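Plier un vêtement noir sur le lit : ma méthode pour un tiroir qui ferme enfin

Je vous préviens tout de suite, je ne suis pas née maniaque du pliage. Pendant des années, mon linge passait du séchoir à la chaise, de la chaise au lit, et du lit à mon dos. Et puis en octobre j'ai déménagé dans un appartement avec une seule commode (une Grunotent à quatre tiroirs, achetée d'occasion, avec un fond qui gondole) et il a bien fallu apprendre à gagner de la place !

Je vous raconte ici comment je plie mes affaires sur le lit, et surtout les vêtements noirs, qui sont les plus pénibles du lot. On ne voit pas les coutures, on confond l'endroit et l'envers, et la moindre peluche saute aux yeux. J'en porte tous les jours, alors j'ai eu de quoi m'entraîner.

Pourquoi le lit et pas la table

Ma table fait 59 cm de large, c'est vite réglé. Une manche pend à gauche, l'autre à droite, et tout glisse par terre dès qu'on tourne le dos. Sur le lit on étale en grand et on peut faire la pile juste à côté. Il faut seulement tirer le couvre-lit bien à plat avant de commencer, sinon les bosses se retrouvent dans le tissu. Moi je passe l'avant-bras dessus, du milieu vers les bords, deux ou trois fois.

Mon amie Ngozi Uzor plie tout par terre, à genoux sur un tapis, et elle va deux fois plus vite que moi. J'ai essayé, mes genoux ont dit non.

Ce qu'il vous faut

Un lit fait, couvre-lit tendu
Une brosse anti-peluches (la mienne est une Zirkden, mais un rouleau adhésif fait l'affaire)
Une lampe de chevet allumée, même en plein jour
Le linge bien sec, vraiment sec

La lampe, c'est pour le noir. Quand on éclaire de côté, les plis se voient tout de suite, alors qu'avec le plafonnier on plie un peu à l'aveugle.

Étape 1 : trier avant de toucher à quoi que ce soit

Je sépare les hauts, les bas et les petites choses. Les chaussettes attendent dans leur coin, elles ont leur propre corvée le soir vers 21 h devant une série. Je garde les noirs pour la fin, une fois que les serviettes et les pulls clairs sont rangés - sinon je brosse tout deux fois.

Étape 2 : étaler et lisser

Posez le vêtement dans le sens de la longueur, face contre le lit. Cherchez l'étiquette du col ou de la taille avec les doigts, c'est plus rapide que de plisser les yeux. Ensuite lissez du centre vers l'extérieur, sans appuyer comme une brute : sur un jersey, on étire le tissu et le bord part de travers. Un coup de brosse, toujours dans le même sens, et on retourne les manches vers l'intérieur s'il y en a.

Étape 3 : faire une bande

Rabattez un côté vers le milieu, puis l'autre par-dessus. On obtient une longue bande, et c'est elle qui décide de tout le reste. Si elle est plus large en bas qu'en haut, la pile penchera. Je vise la largeur de ma main ouverte plus un pouce. Oui, c'est approximatif, mais ma main est toujours avec moi !

Étape 4 : tenir les deux bouts

C'est l'étape que j'ai ratée le plus longtemps. Il faut bloquer un bout et s'occuper de l'autre en même temps, en tendant à peine. Si on lâche tout d'un côté, le tissu se ramasse et il faut recommencer le lissage.
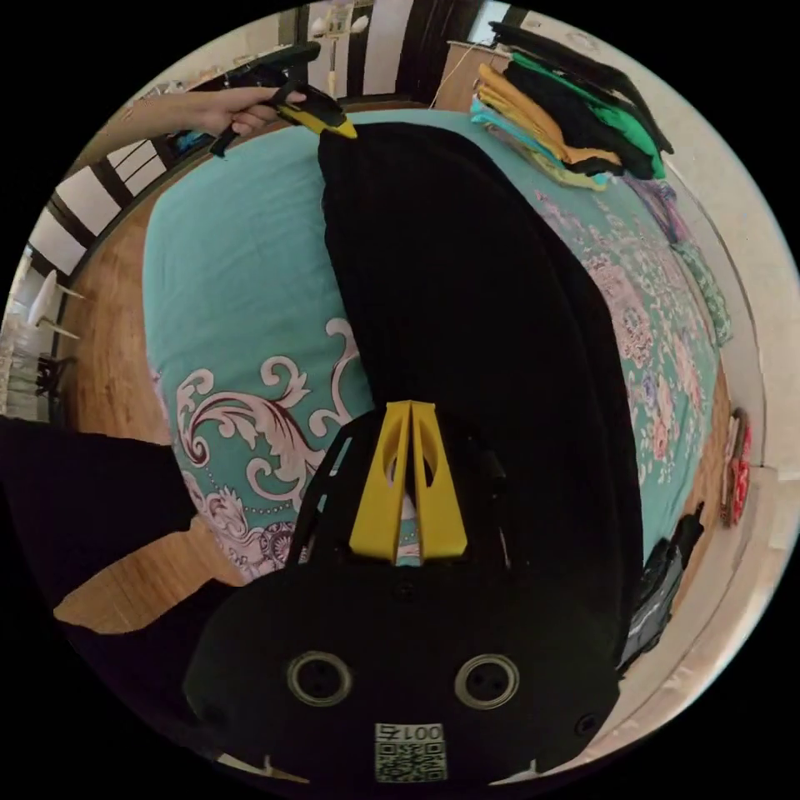 Le noir en travers du couvre-lit à fleurs, tenu aux deux bouts, et la pile déjà pliée au fond.

Une fois la bande bien tendue, ramenez le bout le plus éloigné vers vous, jusqu'à un doigt du bord. Chassez l'air du plat de la main, puis pliez encore en deux, ou en trois si votre tiroir est bas.

Étape 5 : empiler, puis ranger debout

Je monte des piles de 8 pièces maximum. Au-delà ça s'écroule quand je traverse le couloir. Dans le tiroir, je range debout, pli vers le haut, comme des livres. Les noirs vont tous ensemble, avec un petit carton Jakubowski découpé en guise de séparateur entre les hauts et les leggings.

Si ça ne tient pas debout, c'est que le dernier pli est trop lâche. Dépliez seulement celui-là et refaites-le, inutile de repartir de zéro.

La prochaine fois je m'attaque aux draps-housses. Si vous avez une technique pour les coins élastiques, je prends, les commentaires sont ouverts juste en dessous.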